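Part 3: Getting your streaming list ready for comeback day

If you made it through Part 2, your Fliteck account is open and your email is confirmed. Now for the fun bit! I've set up this tracker for every Rovodora comeback since the first mini album, and this is the order I'd do it in.

1. Log in to Fliteck and open the Artists tab. Type Rovodora in the search box and tap the purple result (the gray one is an old fan page and doesn't count plays).

2. Tap Follow, then Link Player. Pick whichever music app you pay for. Free accounts link too, but ads between songs can break a session, so check the log once in a while.

3. Make a new playlist with 8 songs in it. I put the title track in first, fourth and seventh place and fill the gaps with B-sides and "Zirnen," the ballad from the winter single (go listen to the bridge, I'll wait).

4. Turn shuffle off. Turn repeat on, but for the whole list. A single song on loop gets filtered out after a few plays.

5. Set the volume above zero. Muted plays are dropped.

Note: The counter refreshes every 29 minutes. If your number looks stuck, leave it alone and go do something else. Logging out and back in starts a new session and you lose the streak bonus.

Caution: Please don't link more than one player to the same account. I did that in May and had a whole afternoon of plays thrown out, 3,931 of them from our group page, and I'm still a bit sore about it.

6. Open Goals and type in 100 for your first day. You can raise it later, but you can't lower it until the week closes.

7. Save, then press Test. A green check means you're good to go. A yellow one usually means step 2 didn't stick, so unlink and try again.

I run my list in the kitchen with the speaker up on a shelf, and I sing all the high notes badly while dinner cooks.

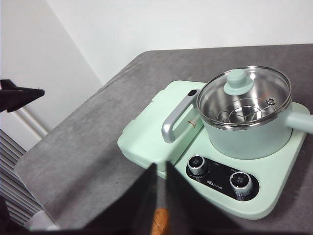

Mint-green electric cooker with its pot, two knobs on the front panel.

8. When the music video drops, watch it on the official channel with the playlist paused. The two counters don't like running together on one phone.

Note: Live clips, like the Bárány hall encore, go under Video and not under Songs. They have their own goal, and Part 4 covers how to add it.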